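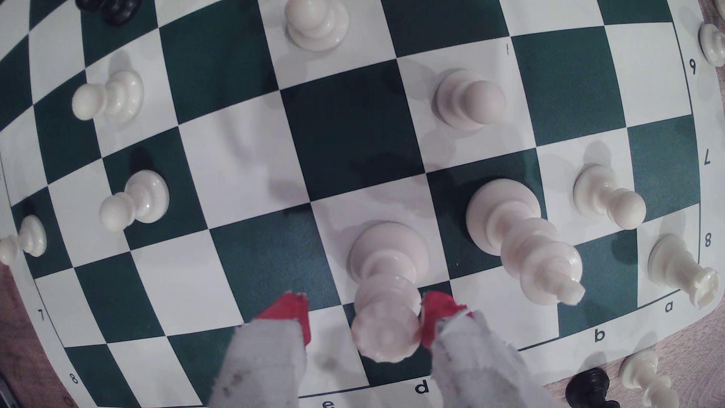
White queen and king on the green vinyl board, the queen near the d-file edge.

I replaced my chessboard in June and have put off writing about it, mainly because a roll-up vinyl board is not much of a subject. Two readers have since asked which size to buy, so these are my notes.

The old board was a folding wooden one from Derine. The hinge ran between the fourth and fifth ranks, and after some years the two halves no longer sat level. A piece placed near the fold would rock. I shimmed it with card for one winter and then gave up. The new board is vinyl, green and off-white, with coordinates printed in the margin. It lives on a light wooden table, and the green is easy on the eyes in the evening. Glare under a ceiling light was my main worry with vinyl. A lamp placed to one side mostly deals with it.

Flattening is the usual complaint. Mine arrived in a tube and kept its curl for 3 days. What I did:

Unrolled it face down on the table.
Put heavy books on the corners, then along the two curling edges.
Left it overnight, turned it face up, and repeated.

I did not use an iron or a hair dryer. Nazar Ivanyshyn, who plays at our club, used a hair dryer on his and now has a ripple across the second rank.

Storage matters more than flattening. Roll it with the printed side out, loosely. Rolled the other way, the edges lift toward the players when the board is opened, and the rook pawns are the first to go over.

The pieces are a separate purchase, a plain set from Semeniuk. The whole set weighs 1,318 grams on my kitchen scale. The Erklow set it replaced came to 334 grams and was too light for a soft board. Any small movement of the vinyl and a pawn was down. The weight is in the base, and it makes a clear difference when you are setting up a position from a book and reaching across other pieces to do it.
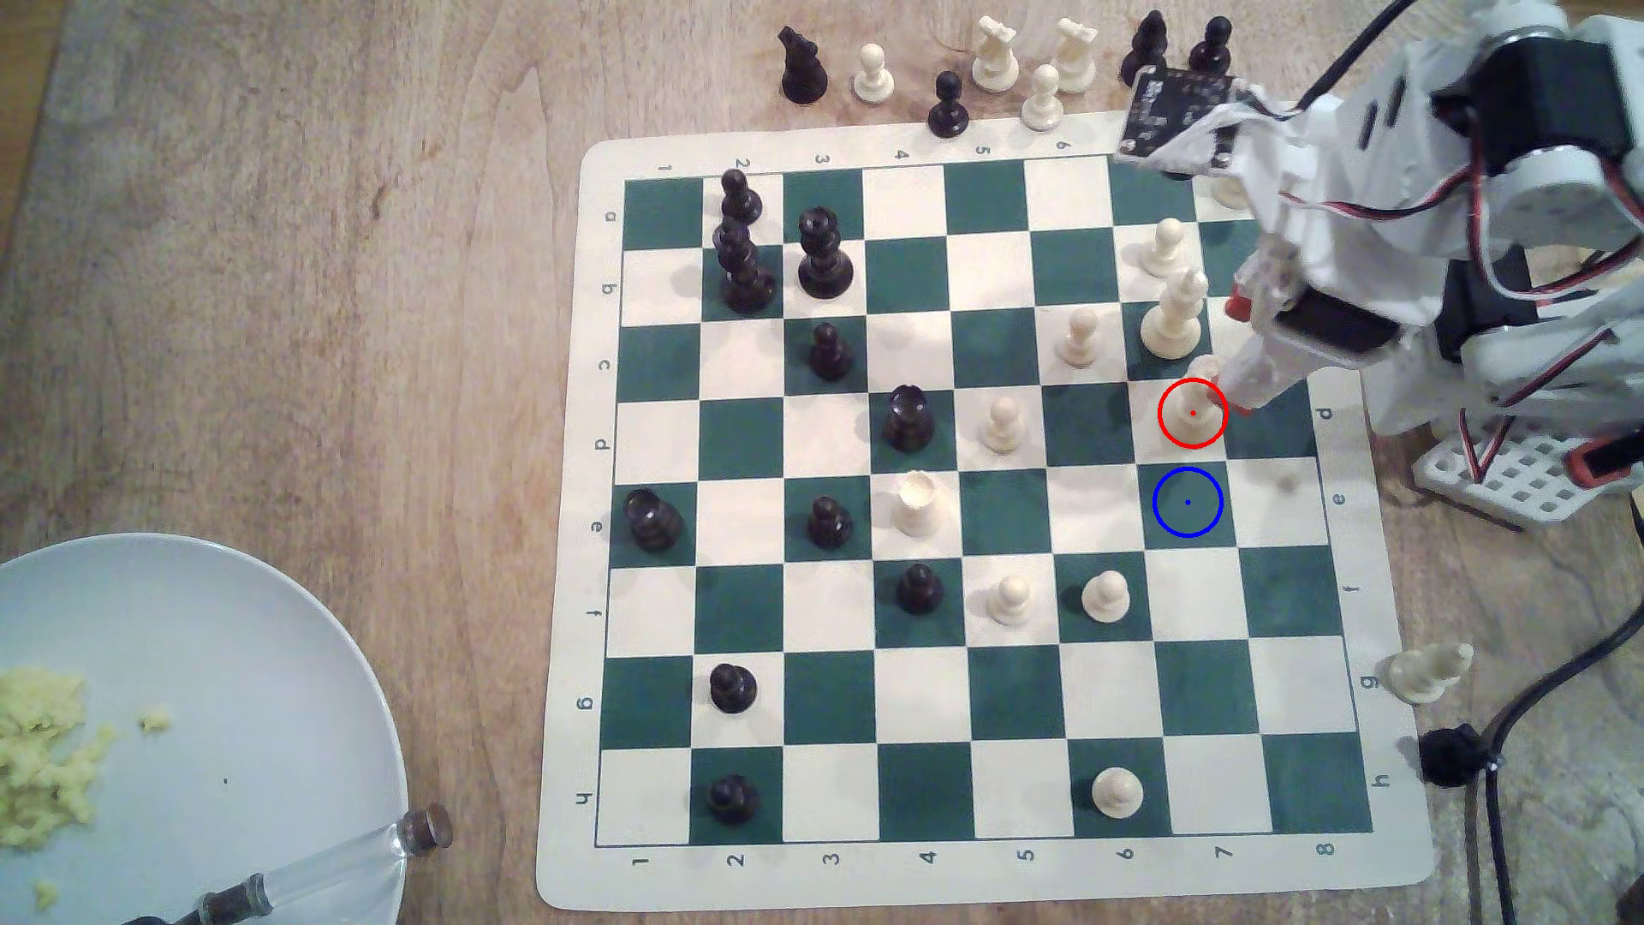

Middlegame position, with the white pawn on the d-file circled in red and the e-file square beside it in blue.

I use the board mostly for positions of this type, with the black pieces gathered on one half and the white mainly on the other. My habit is to set the position, write down three candidate moves for each side, and only then open the book. It is slow. I get through one position on a weeknight and two on a weekend if nothing else is planned.

The printed coordinates are worth having for this. I can read algebraic notation without them, but setting up from a written list goes faster when the letters and numbers are there – and I make fewer errors on the c- and f-files, where I used to transpose pieces regularly. Lejla Popescu considers coordinates a crutch and plays on a plain board. She also beats me, so I have not pressed the point.

On cleaning: damp cloth, a drop of dish soap, dry immediately. Avoid alcohol wipes near the border. I tried one on a corner and it took a little of the ink with it.

The board cost 28 dollars. I looked at the Cekau board as well, which is thicker and lies flat sooner, but it does not roll tightly enough to fit my bag. If yours will stay on one table, buy the thicker one.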